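# Ironing, or not

Quick one tonight, kettle's on and I've got to be up early. Finally got round to the gingham cloth, the blue and white one I've been moaning about since April. 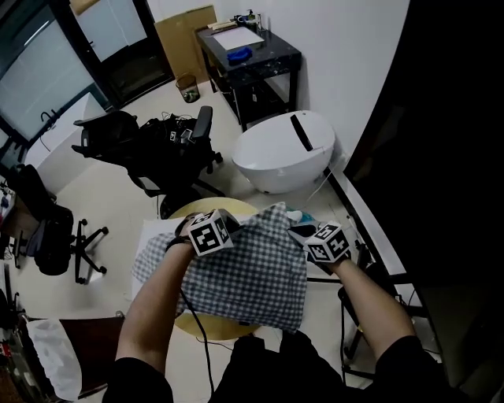
So. Round tables. Whoever decided most tablecloths should be square never had to get one to hang evenly on a round top. Two goes at it and one side still dips lower than the other. Folded it in half to find the middle, lost the middle, started again.

Got it from a little shop in Harardale, last one on the shelf. Small checks, which I like, big ones make me think of picnics. Javiera Echeverría told me to hang it up damp and let the creases drop out on their own. Tried that last time with the plain one and it sort of worked?? Didn't iron it anyway. Life's too short and the iron is at the back of teh cupboard behind the fan.

Things still to do:

- clips for the edges, if I can find any that aren't ugly
- find somewhere else for the paper that always ends up on the table
- empty the bin
- sort the little black side table, it's just a dumping ground now

Might hem the cloth shorter. Might not, my hems are awful. Will post agian when I've decided, probably after Salinas.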